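La responsable de Conow prefiere hablar de pie, junto al mostrador, porque a las nueve y media ya hay alguien esperando con una batidora en una bolsa. El taller ocupa un bajo en la calle principal de Lau y arregla pequeños electrodomésticos: cafeteras, ventiladores, planchas, alguna máquina de coser. «Lo que la gente trae suele ser barato de arreglar. Lo caro es el tiempo que se tarda en abrirlo», dice.

El año pasado pasaron por el taller 542 aparatos. De ellos, 321 salieron reparados. El resto se devolvió a sus dueños con una nota que explicaba la avería o se quedó para piezas, si el dueño estaba de acuerdo. Ella apunta cada entrada en un cuaderno y por la noche lo pasa al ordenador. «El cuaderno no se cuelga», explica.
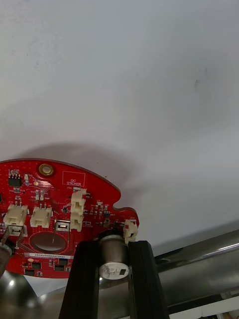

Antes de abrir estuvo nueve años en el servicio técnico de una cadena de tiendas, en Fulitz. Allí aprendió el oficio y también lo que no quería hacer. El técnico tenía un tiempo fijado por aparato y, si lo superaba, debía proponer al cliente una compra nueva. «A mí me tocaba decirle a una señora que su cafetera no tenía arreglo cuando lo que tenía era una junta pasada. Lo hice muchas veces y no estoy orgullosa».

Dejó el puesto un agosto, con el dinero justo para pagar el alquiler de medio año. Los primeros meses fueron flojos. Los vecinos entraban a preguntar el precio y se iban. Lo que cambió las cosas fue el presupuesto cerrado: se cobra una cantidad por el diagnóstico, siempre la misma, y se descuenta si el cliente acepta la reparación. Desde entonces la gente deja el aparato sin discutir.
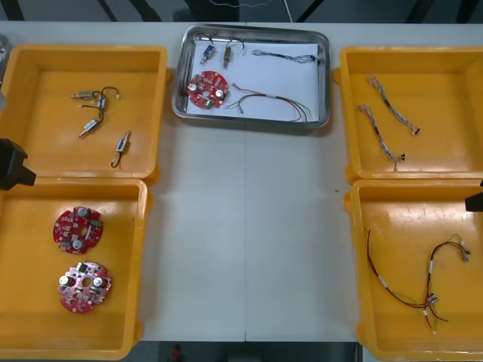
Los recambios son la parte que peor lleva. Compra casi todo a Trovitz, un distribuidor que sirve en dos días lo que tiene en almacén y en varias semanas lo que no. De algunas marcas ya no llega nada. En otras, la pieza que falla solo se vende unida a un conjunto que cuesta más que el aparato. «Se rompe una pestaña y te mandan media máquina. Yo llamo, protesto, me dan la razón y me vuelven a mandar media máquina».

Tampoco ayuda la manera de cerrar las carcasas. Dice que en un secador de hace veinte años encontraba tornillos normales y que ahora encuentra pegamento, pestañas de un solo uso o cabezas que exigen una llave especial. Tiene un cajón entero de puntas compradas para un único modelo. 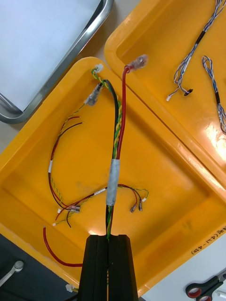 Inés Carrascal Otero

Le pregunto si cree que las leyes sobre reparación van a cambiar algo. Se lo piensa. «Algo, sí. Que te obliguen a tener piezas unos años está bien. Pero si la pieza cuesta lo que cuesta, el cliente hace la cuenta y se compra otro». Echa de menos los manuales de servicio - los de verdad, con el despiece y los valores de cada punto de medida - y guarda en papel todos los que ha podido conseguir. Algunos se los pasan otros talleres a cambio de una copia de los suyos.

Una tarde al mes enseña a los vecinos a hacer arreglos sencillos. Se apuntan cinco personas, que son las que caben. Empiezan por cambiar un cable y una clavija, y siempre con el aparato desenchufado. «Vienen con miedo a la corriente y me parece muy bien. El que me preocupa es el que viene sin miedo». 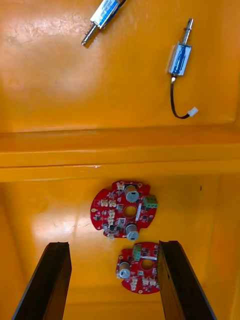

Dos solenoides y dos placas rojas en una bandeja de plástico.

¿Le quita trabajo enseñar a otros? Dice que no lo ha notado. El que aprende a cambiar una clavija le trae después la aspiradora, y además la trae limpia.

Busca aprendiz desde hace tiempo. Ha tenido a dos en prácticas y los dos se fueron a instalar aire acondicionado, donde se gana más. No se lo reprocha. Ahora ha hablado con el instituto de Fulitz para que el próximo curso le envíen a alguien por las mañanas, aunque falta que le confirmen el horario del autobús.

Mientras hablamos, el hombre de la bolsa ha dejado la batidora en el mostrador. Ella la agita, escucha y le hace un recibo. Puede pasar a recogerla mañana a partir de las cinco.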